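May, late

Finally sat through the Rowbotham soundtrack tonight, all 29 tracks of it, with the good headphones on and the phone in the other room. Declan Staniforth has been on at me for weeks. He says it will change how I think about film music. I think about film music the same way I did at dinner.

First complaint, 29 tracks. The movie runs under two hours and half of it is people looking out of car windows. A few of these songs play for maybe ten seconds on a radio in the background, and somebody still decided they belonged on the album. I like a long record when there's a reason for it. This felt like a playlist somebody's cousin made and then couldn't bring himself to trim.

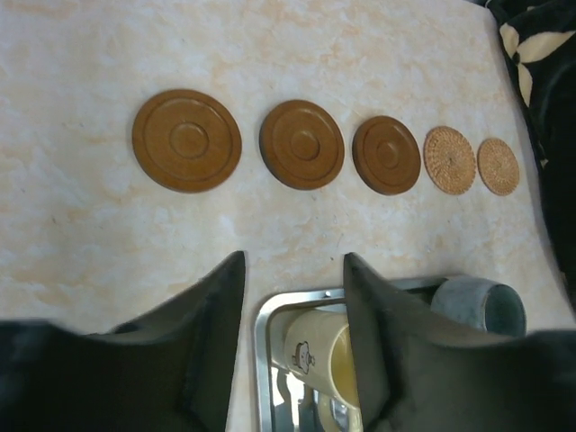

Second, the Triteo song. Everyone is acting like the director dug them out of a basement. They had a record out before this, I own it, I bought it at their merch table in a room that was mostly bartenders. Now the online write-ups say "discovered." The song is fine. It's track 5, it has that one chord that sounds like rain, and it comes in right when the girl gets on the bus, so of course people cry. Put any slow song under a girl on a bus and see what happens.

Declan sent me a link to the fan page, which had 1,387 comments when I looked. I read more than I should have. One person said the Takedgate instrumental "healed" them. It's a piano and a delay pedal! I played it 2 times to be fair and it did get a little better the second time, though I'd poured a drink by then.
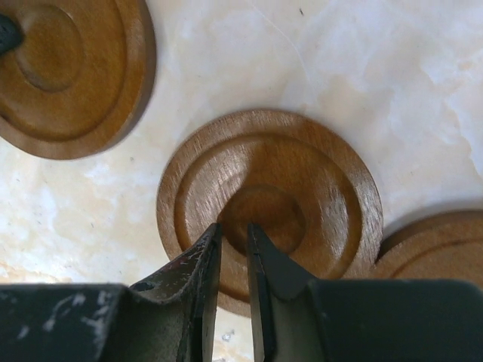 What I did like, and I'll only write it here: the old Clallgate number over the end credits. Scratchy vocal, drums way too loud, somebody coughs before the last verse and they left it in. It doesn't match a single thing in the movie. I stayed on the couch and played it again, then looked for the rest of the album and couldn't find it anywhere except one seller who wants a stupid amount for a beat-up copy.

Declan will ask tomorrow. I'm going to tell him it was okay. He'll say I never like anything, and I'll bring up the car windows, and he'll start in about mood. He already wants to see the next one opening night, before anyone has heard a note of what's in it. I said maybe.

Need to look up who played drums on the Clallgate track. Also return his headphones adapter.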